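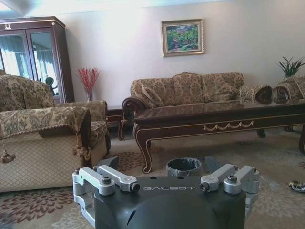 Does the planner stop also when you switch off the reflection filter? Please try this first and send us the Castance log for both runs, Justell support wrote back within the same morning.

Ticket: Pilliseo perception node, false obstacle above coffee table
Opened: 10/07/2020
Status: open

I have tried it. With the filter off, Castance stops earlier. With the filter on, it plans the path past the waste bin, then it reports "goal in collision" when the arm should go over the table. I made 27 runs in the Abdelaziz living room set-up and nearly 2000 depth messages were marked as invalid. The bin itself is detected well, also with the black bag in it, so I think we can leave it out of this ticket.

The table top is very glossy. In the point cloud I find a second surface below the real one, and sometimes a group of points which has the shape of the sofa back. Pilliseo joins these points with the table into one object, and the box becomes too high. After this there is no free place left for the gripper. 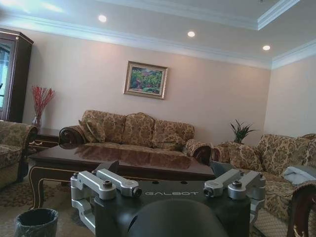

What I have changed until now:

Voxel size from 3 cm to 2 cm. The box is a little smaller, but the planner gives the same error.

Self-filter mask drawn again, so that the finger linkages are not counted as obstacles. This removed the warnings at start-up. The error stayed.

Plane fitting limited to one plane per object. This helps when the arm is not moving. When it moves, the node takes the lower surface again and the box jumps.

Both logs are attached, and the configuration file from May, with which we did not see the problem. It was an older version of the node and I do not know if the default values are still the same.

My question to Justell: can I set a minimum height for the plane by hand, or must I build the node again? I could not find this parameter in the manual.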